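Brirside open day, 2018-03-09

We got to Brirside just before ten, after a slow bus from the station. The open day was at the Zanon bakery works, which has made crispbread and plain biscuits on the same site for three generations. Entry was free but you had to book, and the morning tour was full.

Irina Mihăilă took our group round. She has run the night shift for years and now does the training. We began in the flour store, where 718 sacks can be held at one time, although deliveries are smaller than they used to be. From there it was up a metal stair to the mixing floor. Earplugs were handed out and most people needed them.

The ovens were the part I had come for. The older one is 381 feet from the loading door, a distance Irina knew because the trolleys are timed over it. The newer one came from Kariuki and bakes 100 trays to a load. It was being cleaned, so we saw it with the side panels off – a better view than I expected.

Divya Naidu from the Tikden local history group gave a short talk in the canteen afterwards. She had old wage books and a set of biscuit tins laid out on a table. The talk overran and the questions were mainly about pensions. Tea was included, and the broken crispbread was sold by the bag at the door. I bought two.

The afternoon was free for walking round the town, and I had an hour and a half before the bus back.
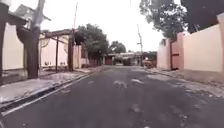 The next open day is planned for July, with the packing hall added to the tour. Booking is by post or at the works gate on weekday mornings.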